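6 min read

Section 4. Preparing a Newspaper Run for the Archive Viewer

This section covers single-sheet and folded periodicals: strike papers, student weeklies, neighborhood bulletins and similar titles. Bound volumes are covered in Section 5. Posters and handbills are in Section 6.

You need the Telurus viewer installed and a working login with Editor rights before you start. If you can open a collection but the Add Run button is gray, your login is Reader only. Ask your site lead to change it.

4.1 Sort the issues

1. Lay out the whole run in issue order before scanning anything.
2. Check the number on each masthead against the printed date. Small papers often skipped a number or used one twice.
3. If two issues carry the same number, keep both. Add a lowercase letter to the second (12, 12b).
4. Put special editions and supplements directly behind the issue they were sold with. If you don't know which issue that was, put them at the end of the run.
5. Write the issue number in soft pencil on the folder. Do not write on the paper.

Note: A title that changed its name partway through is still one run if the numbering continues. If the numbering starts over at 1, make a second run and link the two in step 4.4.

Caution: Newsprint from the 1960s and 1970s breaks along the center fold. Open each issue flat once, scan it, and close it. Do not refold it the other way to get at the back page.

4.2 Set up the scan job

1. In Telurus, choose File, then New Run.
2. Type the title exactly as it appears on the first masthead, including accents and punctuation.
3. Enter the place of publication. Use the town printed in the issue. The Virkby papers were nearly all printed in Sturkbridge, and the printer's town goes in the Printer field.
4. Set the resolution. The default is 200, which is good enough for a quick reference copy only. For anything that will be put online, change it to 755.
5. Leave Color on, even for black-and-white papers. Many covers had a second ink, and it is easy to miss when faded.
6. Click Save Job. The job name appears in the left column.

A job can hold up to 2000 page files. Larger runs have to be split by year. The viewer joins them again when the run is published, so readers will not notice the split.

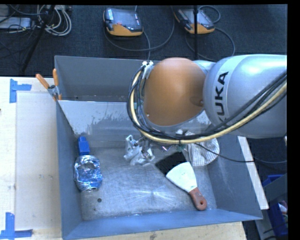
KUKA arm and gripper over an open metal bin.

4.3 Scan and check

1. Scan the front page first and look at it at 100 percent before going on.
2. Check that the masthead is straight. A slight tilt can be fixed with the Level tool. For anything more, scan the page again.
3. Scan the remaining pages in reading order. Center spreads are scanned as one file when they fit the glass and as two when they don't.
4. Scan blank pages too.
5. When the issue is done, click Close Issue. The counter goes back to page 1.

If the counter does not go back, the last file did not save. Delete the last page in the list and scan it again.

Caution: Do not use the Auto Crop setting on cover pages. It treats a heavy black border as the edge of the sheet and trims it away. We lost the borders on the entire first year of the Ehlers dockworkers' paper this way and had to do them over.

Note: Stamps, prices written in by hand, subscriber names and coffee rings are part of the copy. Leave them in. The Clean Page tool is meant for photocopied material and should stay off here.

4.4 Describe the run

Each run needs a short description. Fill in the fields in this order, as some of the later ones depend on the earlier ones.

1. Issuing body. Give the name the group used for itself at the time, in its own language. An English version can go in the second line.
2. Frequency. Choose from the list. If a paper began as a weekly and then came out daily, add one line for each period.
3. Contributors. Enter only names printed in the paper. Many writers and artists on these papers worked unsigned, and some had reasons to. Do not add a name from memory or from an interview unless the person has agreed in writing. The form is in Appendix B.
4. Cover art. Enter the technique if you can tell (screen print, linocut, offset). Otherwise choose Unknown.
5. Related runs. Link earlier and later titles, and rival papers put out by a split in the same group.
6. Notes. Missing issues, torn pages, and where the copies came from.

For papers in more than one language, tick each language used for a full article. A slogan or a single headline does not count.

Do not settle political labels in the description. If a group called itself a council, write council. Disputes over what it really was can go in the essay that goes with the run.

4.5 Publish

1. Click Preview and page through the run from start to finish.
2. Compare the issue list with your folders.
3. Choose Send for Review. Imke Stöcker reviews runs in German and Dutch. Nisreen Hijazi reviews runs in Arabic, French and English.
4. When the run comes back, correct any pages marked in yellow and send it again. Pages marked in red have to be rescanned.
5. After approval, click Publish. The run shows up in the public catalog the next morning.

Published descriptions can still be edited. Page files can't, and replacing one means taking the run offline first. See 9.2.

Known problem: in the October version, long titles are cut short in the catalog list. The full title is stored correctly and appears on the run's own page. Do not shorten the title to make it fit.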